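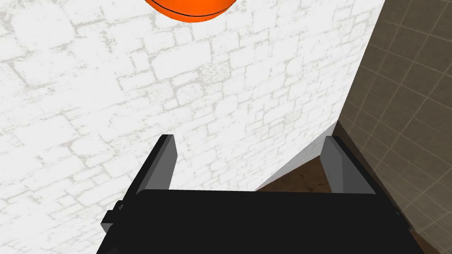 Wrist view in the simulator: open gripper, basketball at the top, white brick and brown tile behind.

Home | Posts | Reviews | Notes | Contact

Review of the Flastalura Simulation Kit, Home License

15/07/2024

This post records my experience with the Flastalura simulation kit, which I purchased in the spring under the home license and have used on most evenings since. The kit was bought with my own funds. The publisher, a small firm based in Teltdale, was informed that a review would appear and was given no opportunity to alter it.

The kit consists of a desktop program, a set of furnished and unfurnished rooms, a library of common objects, and a two-finger gripper that may be attached to any of the supplied arms. It is intended for persons who wish to learn manipulation programming before they commit to hardware. The home license costs 90 dollars per year. A classroom license is also offered, and readers who teach should inquire about it directly, as the published terms were under revision at the time of writing.

Installation

Installation was completed in 40 minutes on a desktop computer that is four years old. The greater part of that time was spent on the object library, which is downloaded separately and contains 594 items. The installer does not resume an interrupted download. My first attempt failed when the household connection dropped, and the whole library had to be requested again.

The printed guide is clear on the subject of accounts and passwords. It is less clear on the subject of graphics settings. Mr. Idris Mathias of the Wirley evening robotics class, where I am enrolled, advised me to set the shadow quality to its lowest level before opening any room. I pass on that advice. The lighting becomes flat, but the program responds without delay, and none of my exercises depended on shadows.

Rooms and surfaces

Each room is assembled from a floor, a set of walls and a surface for each. The user may combine these freely. I have done most of my work in a room with a dark wood floor, one wall in pale stone brick and another in brown square tile. The combination would not be chosen for a residence, but the contrast between the two walls is useful when one is judging the direction in which the wrist camera is facing. The grout lines of the tile are especially helpful at a steep angle.

The quality of the surfaces is uneven. The brick is convincing at a distance and repeats in no obvious way. The carpets, on the other hand, appear to have been prepared for an earlier version of the product and look smeared when approached.

The gripper

The gripper is a plain parallel design with a broad black body and two flat gray fingers. The wrist camera is mounted behind it, so that the body takes up a considerable share of the lower part of the view. I found this a hindrance in the first week. The camera may be raised in the settings, and I have chosen to leave it at the standard height in order that my results may be compared with those of other class members.

Finger travel is set by a single number between zero and one. Grip force is set separately, and the standard value is too high for soft objects. A sponge from the library was flung across the room on several occasions before I reduced it.

Objects

The basketball has been my principal test object. It is a demanding one, for the ball is wide in relation to the opening of the fingers and will roll at the slightest contact. The guide recommends that beginners start with the wooden block, and the guide is correct. I completed 13 of the published exercises with the block before returning to the ball, and I still consider the ball exercise to be unfinished.

Objects may be fixed in the air, released on command, or placed with ordinary gravity. The control for this is located under Scene, then Body, then Hold. It ought to be placed on the main toolbar.

Support

Two written requests were submitted. The first concerned the failed download and received a reply from Ms. Sunee Hemmin on the following working day, with an apology and a direct link. The second concerned the carpets and has been acknowledged only. An update is planned for November.

Recommendation

I recommend the kit to adult learners who have some knowledge of Python and a computer of moderate age. I do not recommend it to families seeking an introduction for younger children, for whom the menus would be tiresome. Ms. Yaqin Qiu, also of the Wirley class, prefers the older Tang package on account of its simpler object list, and I intend to borrow her copy before my license is due for renewal.

Questions regarding settings may be sent through the contact page. Please state the version number of the program.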